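Macedo Athletic Ground to Reopen as Rugby and Track Venue

The old Macedo ballpark in Telbridge will get a second life as a 3000-seat rugby and track venue, with construction set to start in the fall. The city signed off on the final design in July 2020, after the ballpark's last tenant, the minor league Telbridge club, moved across the river to Ornirport in May.

Design firm Pemora is leading the conversion. The infield comes out first, followed by the third-base stands, which sit where the far turn of the new track has to go. The first-base side stays and will be refitted with new seats and wider aisles. Work is scheduled to last 20 months.

"The hard part is the geometry," said Gregor Tosh, project architect at Pemora. "A diamond sits in a corner. A rugby field wants to be in the middle, and the grandstand was built to look at home plate."
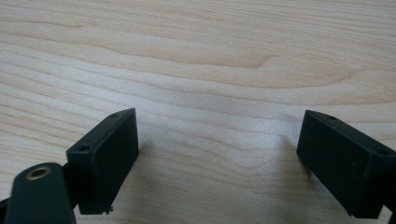

Field Turned to Fit the Stands

Pemora's answer was to rotate the playing surface so that one sideline runs parallel to the remaining grandstand. The outfield wall will be moved back 40 feet to make room for the track, which takes up part of the former bullpen and a strip of the parking lot.

The press box stays, but it gets a new interior. The writing counter and the tables in the hospitality rooms will be in light wood, a change from the painted steel used in the ballpark.
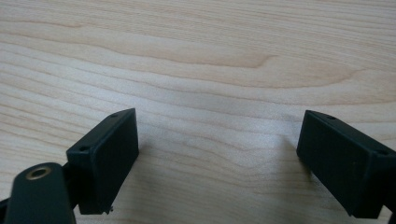
Pale wood tabletop with a wavy grain.

Benvinda Falcão, who manages sports facilities for the city, said the seven existing light towers would be kept and re-aimed. Two of them need new footings. The locker rooms under the first-base stands will be split into four smaller rooms so that two matches can be played back to back.

Parking drops slightly. A shuttle from the Ornirport rail station is planned for larger events.
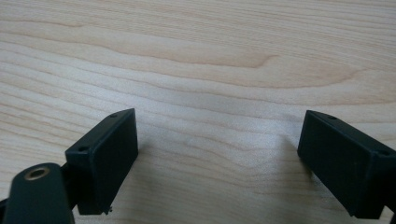 Light-colored wooden tabletop.

The scoreboard in left field will come down. Margarida Tavares, president of the Telbridge Track Club, said her members have been training on a high school oval and would move in as soon as the lanes are marked – even if the stands are still being finished.

Bids for the demolition work are now open.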